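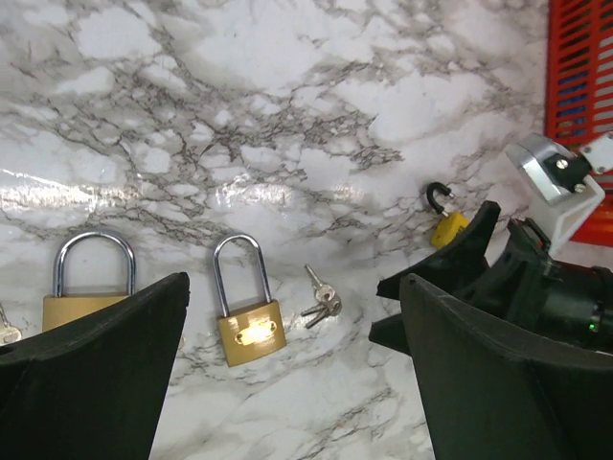

Brass padlocks on the marble top.

February 2020
Workshop notebook, salt and weather testing

Opened the cabinet for the 109-hour check on the Dallard coupons. The plan was to pull the plain brass set, rinse, dry, weigh, and be done before lunch. The drain had other ideas. Somebody (me, in October) replaced the drain hose with one slightly too narrow for the fitting, and salt had closed it down to a pinhole. An inch of brine in the bottom of the cabinet, and the lower rack had been sitting in it for an unknown stretch of time. So the lower rack is now an immersion test, which we did not ask for and can't bill.

Upper rack is fine. Light pink patches on the brass near the drilled holes, which I take for zinc leaving. Steel controls are as ugly as steel controls should be. Weights are in the Crenshaw binder because the spreadsheet is locked by a user named "bench2" and bench2 has been switched off for a year.

Nelu Enache wants to know if the Zukine oil does anything. Early answer: it makes the coupons slippery. I dropped one behind the sink and it is staying there until we move the sink. The oiled pieces do look better than the bare ones, but the oil also holds salt crystals in a kind of paste, and I don't trust a visual grade through paste. Will strip two with solvent tomorrow and grade again.

The graphite pieces are worse than bare on the steel. Expected, carbon against steel in salt water being a small battery, but it's nice to have our own confirmation of it now.

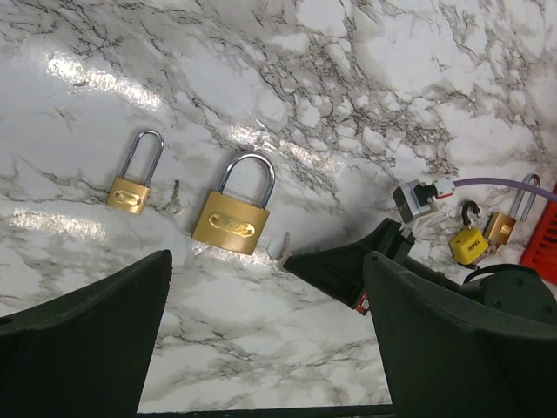

What do we put in a padlock that lives outdoors near the coast?
A thin dry-film PTFE lube in the keyway and on the shackle, after a fresh water rinse, repeated through the season. Keep grease out of the cylinder, it collects grit.

Brine: mixed a new batch, 7 liters at five percent. pH came out low, nudged it up, overshot, nudged it down. The Drekton meter takes so long to settle that I now start it before I start the coffee. Calibrated against both buffers, both good – the meter is slow, then, and truthful.

Restarted at 1655 with the old wide hose back on and a clamp I like the look of. Upper rack continues on its original clock. Lower rack scrapped, replaced with 20 fresh coupons, new clock, new tags in pencil because the marker bleeds in the fog.

To do:
order hose, correct size, write the size down this time
solvent for the oiled set
ask Nelu who bench2 was
check drain daily, including the days I don't feel like it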